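Kraft Paper Around the House: Covering, Marking, Packing and Storing

Filed under: Workroom and Kitchen Table

A roll of brown kraft paper is one of the cheaper things in our workroom and it gets used nearly every day. It protects a table, it takes pencil and tape, it wraps a parcel, and when it is too scruffy for any of those jobs it lights the stove. These are the tips we have collected on the Plulis pages so far, with a few sent in by readers. Most need nothing you don't have in a drawer already.

Buying a roll

Buy the width of your table plus enough to fold over both long sides. A roll that is too narrow means a seam down the middle, and seams catch crumbs, glue and the point of your pencil. If you have to join two widths, overlap them by the width of your hand and tape the underside, so the top stays smooth.

Weight matters more than color. Thin paper, the sort that comes stuffed in delivery boxes, tears as soon as you lift tape from it. A medium weight will take several rounds of taping and stay flat. Heavy paper is good for floors but fights you when you try to fold it over a corner. If the label doesn't give a weight, crease a corner hard with your thumbnail. Good paper takes the crease without splitting along it.

Check the ends of the roll before you pay. A roll that has been dropped on its end has a crushed edge all the way through, and every sheet you cut will have the same ragged notch.

Getting the curl out

Paper from the inside of the roll wants to go back to being a roll. Cut your sheet, turn it curl side down, and leave it overnight with books on the corners. If you need it sooner, pull it over the edge of the table with the curl facing up, one slow pass with steady tension. Two passes will sometimes curl it the other way, so look at it after the first.

A warm iron works too, with no steam. Keep it moving and stay off any printed side.

Covering a table

1. Wipe the table and let it dry completely. Grit under the paper will come through as little bumps, and it can scratch the finish when you lean on it.
2. Lay the sheet with the same overhang on both long sides.
3. Tape one short end underneath the tabletop.
4. Walk to the other end, pull the paper snug and tape that.
5. Fold the long sides under last, working from the middle out.

Don't pull hard. Paper slackens in a damp room and tightens in a dry one, and a sheet put on drum-tight in October may split at a corner once the heating is on.

For a table with a good finish, put an old flannel sheet down first. Zohreh Akbari wrote in to say she uses a worn shower curtain under the paper when there is paint involved, with the plastic side up. We tried it and it does keep the wood dry, though the paper slides more and needs extra tape at the ends.

Marking out squares

Squares on the table cover are useful for many jobs: laying out quilt blocks, sorting hardware, cutting pattern pieces, planning a seed bed, or giving each child a patch of table on a rainy Friday. You can draw them with a marker, but tape is easier to see and you can move a line if you get it wrong.

Measure both long edges and put a small pencil tick at every point where a crossing line will start. Do the same on the short edges. Stretch the tape from tick to matching tick, a little above the paper, and lower it once it is straight. Press it down in the middle first, then smooth toward the ends. If you stick down one end and unroll as you go, the line will wander.

Lay all the long lines first, then all the cross lines. Add a small extra mark where two lines meet near the middle, so you have a point to measure back from later.

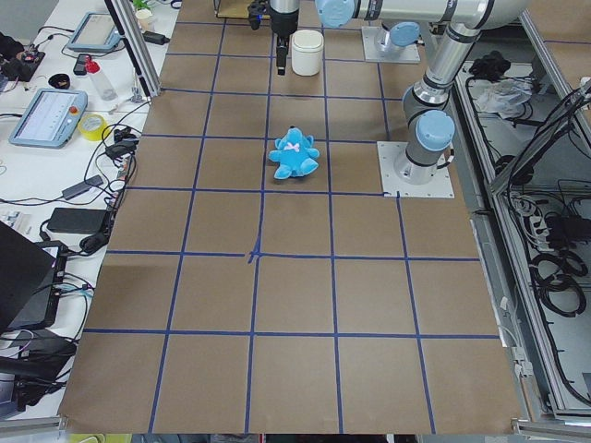 Kraft paper marked off in dark blue tape, with a short extra piece crossing one of the joins.

Choose a tape that contrasts with brown. Tan masking tape disappears on kraft paper under a lamp. Blue and green are both easy on the eye. White shows up best but gets dirty quickly. Before doing the whole table, stick a short length to a scrap of the same paper, leave it for a day, and peel it. If it brings fibers up with it, either accept that the lines are permanent or press the tape against your pants leg a couple of times to take off some of the stick.

For a square size, think about the biggest thing that has to sit in one. We made ours too small the first time and ended up putting every other item across a line.

Sorting on the squares

Once the table is marked, use it. When you empty a junk drawer, tip it onto a tray and deal the contents out by kind. Batteries go in one square, keys in another, string in a third. Leave the square nearest to you free for things you can't identify. Anything still in that square after supper can usually go.

Hardware from furniture you have taken apart is another good job for it. Write on the paper next to each group with a soft pencil: left hinge, top shelf, back panel. Bahman Soltani took apart a whole Honderden wardrobe this way and had it together again the next morning with no screws left over.

If you have to stop partway, lay a second sheet of paper over everything and put a book at each corner. It keeps out dust and cats.

Soft toys and small sewn things

Checking over soft toys is a job that gets put off. Do them in a batch at the table, in good light, and go along every seam with your fingertips. Pull gently on eyes, buttons and bows. A bow held by a single stitch should be sewn again with doubled thread before a small child has it.

To close a split seam, use a ladder stitch in a thread that matches the fabric. Keep the stitches short and pull them up every few passes. Tie off, push the needle back in near the knot, bring it out well away, and trim the thread close so the tail sinks inside.

For washing, read the label first. Where there isn't one, sponge the surface with cool water and a little dish soap, then go over it with a clean damp cloth. Press in a towel and dry lying flat, turning now and then. Brush the pile up with a dry toothbrush before it is quite dry. A toy that is put away with damp stuffing will smell by the end of the week.

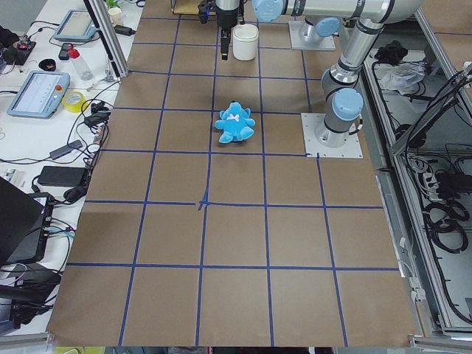 Light blue plush bear lying on the papered table.

Patterns and templates

Kraft paper makes better sewing patterns than tissue if you plan to use them more than once. Trace with a soft pencil, go over the line with a marker once you are sure of it, and write the size and the date on every piece, including the pockets. Punch a hole in the top of each and hang the set on a coat hook. Folding puts creases in the edges that end up in your cutting line.

Soudabeh Ranjbar cuts kitchen shelf liners from the same pattern each spring. She keeps one paper template per shelf, marked on the back with which end goes to the wall.

Wrapping and mailing

For parcels, turn the paper so the smoother side faces out. Tape sticks to it better and ink doesn't feather. Crumpled kraft makes fair packing if you crumple it loosely – tight balls have no spring left in them. Pack the bottom of the box first, then the sides, then the top, and shake it. If you can hear anything move, add more.

Glasses should be wrapped one by one, with a twist of paper inside each, and stood upright in the box. Plates travel on edge, like records.

In the kitchen

Plain, unprinted paper under a vegetable peeling session saves wiping down afterward. Roll the whole lot up and put it in the compost, provided there is no plastic coating. To test for a coating, put a drop of water on it. Uncoated paper darkens within a minute or so.

Line the potato box with a doubled sheet and change it when you change the potatoes. It soaks up damp and keeps the dirt in one place. Do the same in the bottom of the onion basket.

Don't use ordinary kraft paper in the oven. It isn't baking parchment, and it can scorch or catch.

Taking it up again

Peel tape slowly, back on itself, at a low angle. Old tape that has set hard will loosen with a hair dryer on its low setting. If there is residue on the table, rub it with a drop of cooking oil, wait, and wash with soapy water. Test somewhere out of sight when the table is waxed.

A sheet with good tape lines is worth keeping. Slip it off the table, lay a clean sheet on top and roll the two together around a cardboard tube with the tape on the outside of the curl. Tape rolled to the inside wrinkles and lifts.

Storing the roll

Stand it on end in a corner with a loop of elastic around it, or hang it on a dowel between two brackets. Keep it off a concrete floor. Esmaeil Shokri lost most of a new roll to a damp garage wall and now keeps his on top of the freezer, lying in an old length of gutter.

To cut straight from a hanging roll, clamp a metal ruler to the bench and tear upward against it. For a cleaner edge, fold, crease, and slit along the fold with a table knife.

Next in this section: mending a wobbly drawer runner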